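Window cell going live, what happens to the fitters?

Posted by Wondimu Teshome, 2018-06-07

We build timber wall panels with factory-set windows. Management is moving frame handling to a gripper cell, still in simulation. Six of us set frames by hand now. What work is left for us afterward?

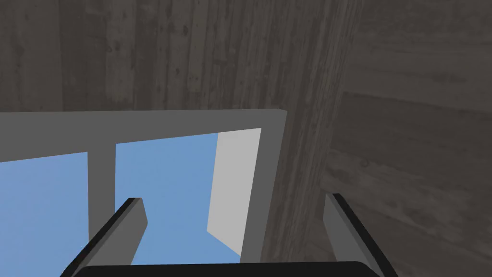 Frans Dewulf
At Niscombe the fitters went to inspection and shimming. Output was 300 panels a month before and after. Lifting stopped, but so did the lifting supplement. Get the pay grade in writing before commissioning.

Kamarul Ong
depends on the shop. ask who clears faults on nights, ours got that with no training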